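Linholm workshop notebook, 30th March

Brick bench, start of the sorting and baseplate work

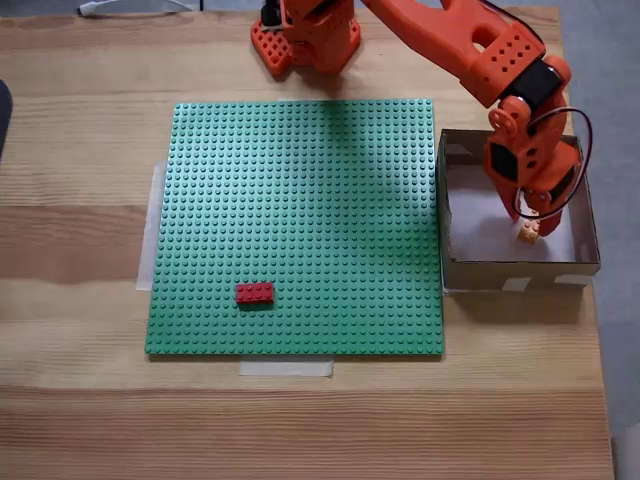

What holds a baseplate down best if you want it back off again without a fight? Low-tack masking tape along the edges, lapped well out onto the wood. It peels clean, it leaves the studs alone, and you can shift the plate a finger's width and press it back down in seconds.

I am so happy with the tape. We spent most of November on putty dots (my idea, sorry everyone) and they crept. You press a brick down firmly near one corner, the opposite corner lifts a hair, and by the end of an afternoon the whole plate has wandered. With tape, the pull is sideways and the edge stays flat. One strip on the left and one at the bottom is my usual. Batex in the other room swear by all four sides, but I like an edge I can get a fingernail under.

Green plate, red 2x4 as the marker brick. I love a red 2x4 for this! It reads well against green, it's easy to pinch, and eight studs give it a proper grip. Rule for the bench: the marker goes down first, long side running left to right, and everything else gets placed from it. If you bump it, start over.

Sorting notes. The Rewi tub is done, all 1,432 pieces, and it was a much nicer job than I expected. Final tally for the tans was 71, with 31 of those being 2x4s. I'd have guessed half that. Tan hides terribly in a cardboard box, by the way. Same family of color, so your eye slides right over it. Tip a lamp in low from one side and the stud shadows give them away at once, which made me laugh out loud the first time.

Boxes stay open and to the right of the plate. Flaps folded right back, please, or they spring up and knock your wrist. I still want to try an even shallower box, as the deep ones mean reaching straight down and you can't see past your own hand.

Washed bricks: two rinses, studs down on a towel, overnight. Don't rush these. Water sits in the tubes underneath and drips onto the table, and that lovely grain will mark.

Still to do:
New roll of tape, the wider one
Find the other green plate (Rernard shelf, maybe?)
Try the marker one row further up
Split the tans by length before they go back in the tub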